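Lista de comprobación — jornada de puertas abiertas, taller Benítez
Fecha: 30/01/2022
Revisión previa a la entrada del público y repaso durante la demostración

Leyenda: **C** conforme, **NC** no conforme, **P** pendiente

## 1. Accesos y circulación

- [x] Puerta principal abierta y sin obstáculos — **C**
- [x] Pasillo central libre hasta el fondo — **C**
- [ ] Señal de salida en la escalera — **P**. La pegatina se ha despegado por una esquina. Se lee, pero hay que cambiarla.
- [x] Aforo anunciado en la entrada — **C**. Grupos de hasta 6 visitantes por turno.
- [x] Barandilla firme en todo el tramo — **C**

Comentario: el primer grupo entró antes de que termináramos este apartado. Para la próxima, la hoja tiene que estar firmada antes de abrir.

## 2. Instalación eléctrica

- [x] Cuadro cerrado y accesible — **C**
- [x] Diferencial probado con el pulsador — **C**
- [ ] Cables por el suelo cubiertos con canaleta — **NC**. Faltaban 2 tramos junto a la zona de Jeko. Se taparon con cinta como medida provisional.
- [x] Iluminación general encendida — **C**

## 3. Mesa de demostración

- [x] Mesa estable, sin holguras en las patas — **C**
- [x] Bordes sin astillas ni rebabas — **C**
- [ ] Solo material de la demostración sobre la mesa — **NC**. Los mandos a distancia y las cajas se guardan en la estantería cuando no se usan.
- [x] Objetos de prueba ligeros y sin filo — **C**. La flor artificial sirve bien: el tallo es fino y obliga a cerrar las almohadillas con cuidado.

El ejercicio de la flor es el que más interesa a las visitas. Se hace con la pinza de mano: hay que coger el tallo entre las dos almohadillas y mantener la flor en pie sobre la mesa. Quien maneja la pinza se coloca frente al tablero y el resto del grupo espera detrás.

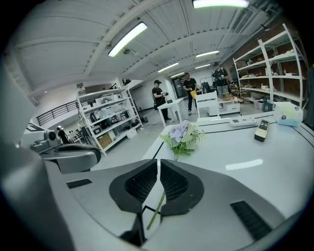 Antes de pasar la pinza a otra persona se deja apoyada y se comprueba que las almohadillas no tengan restos ni cortes. En el turno de la tarde hubo que recordarlo varias veces. Los menores la usan siempre con un adulto al lado y con las mangas recogidas.

## 4. Pinza de mano

- [x] Carcasa sin grietas — **C**
- [x] Almohadillas bien sujetas — **C**
- [x] Rejilla de ventilación despejada — **C**
- [ ] Etiqueta de revisión legible — **P**. El número 247 está medio borrado; se ha pedido etiqueta nueva a Gastik.
- [x] Instrucciones de uso en la mesa de recepción — **C**

## 5. Brazo mecánico

- [x] Parada de emergencia probada antes de abrir — **C**
- [x] Distancia de 500 mm marcada en el suelo — **C**
- [x] Velocidad reducida durante la visita — **C**
- [ ] Tope de la base apretado — **NC** en la primera comprobación. Se apretó y se volvió a revisar: **C**.

Comentario: la marca del suelo se ve mal desde el lado de la mesa. Propongo cinta amarilla más ancha.

## 6. Final de la jornada

- [x] Equipos apagados y baterías en el armario — **C**
- [x] Recuento de visitantes entregado en recepción — **C**
- [ ] Botiquín repuesto — **P**. Se gastaron tiritas por un roce con una caja, sin relación con la demostración.

Pendientes para la visita de junio a Plosholm: canaletas, pegatina de la escalera, etiqueta de la pinza y botiquín. La hoja se archiva con las anteriores en la carpeta de seguridad.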